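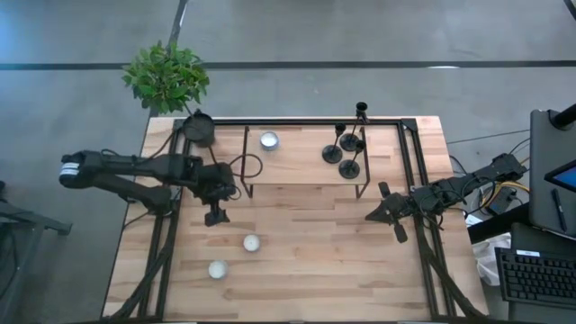

4.2 Candlesticks and the problem of the unused object

Household inventories reward the patient reader and punish the hopeful one. The 874 entries we transcribed from the Macedo papers mention soup plates with something close to passion, while candlesticks tend to arrive in a lump at the foot of the page, next to the fire irons and a broken chair. Abernathy and Barros, who worked through the same papers before us, read this as a sign that candlesticks did not matter. We think they were tired by then, as were we.

The interviews tell another story. Of the 90 households visited in the Teta district, most owned at least one candlestick, and very few could remember the last time it had held a lit candle. People dusted them. They moved them to make room for the television and then moved them back for Christmas. One retired schoolteacher kept a pair on top of the refrigerator and described them, with some dignity, as "for when the power goes." The power had gone in April. She had used a flashlight.

Following Correia, we call such things standby objects: goods kept for a use that has mostly left the house. The term is ugly but it travels well. Fondue sets qualify, as do fish knives and nearly everything given at weddings. What sets the candlestick apart is that it has a shape worth looking at even when idle, and its owners know this. Height matters more to them than material. Sets of unequal height were preferred to matched pairs by younger respondents, who had picked up the idea from magazines, and were put up with by older ones, who had simply lost the other half of the pair.
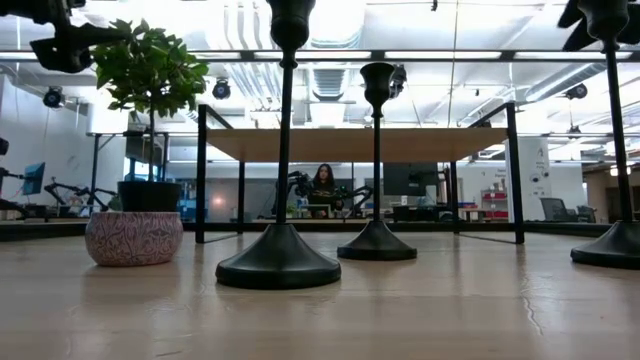
Figure 7. Black candlestick holders with flared bases, standing on a light wooden tabletop.

The flared base seen in Figure 7 came up often in conversation. Owners praised it for steadiness, a virtue they usually illustrated with a story about a cat. Gouveia has argued that the wide foot is a leftover from a time when a tipped candle could cost a family its roof. This may well be so, although none of our respondents mentioned roofs. They mentioned tablecloths.

Stems were another matter. Slender ones were called "elegant" by those who had bought them and "a nuisance" by those who did the cleaning – in seven households this was the same person, who used both words. We coded these replies as mixed. Our second coder, Tiago Barreto, preferred "married," and was overruled.

Where the candlesticks stood also varied with the kind of room, and it is to the dining table, and the slow decline of eating at it, that we turn in Section 4.3.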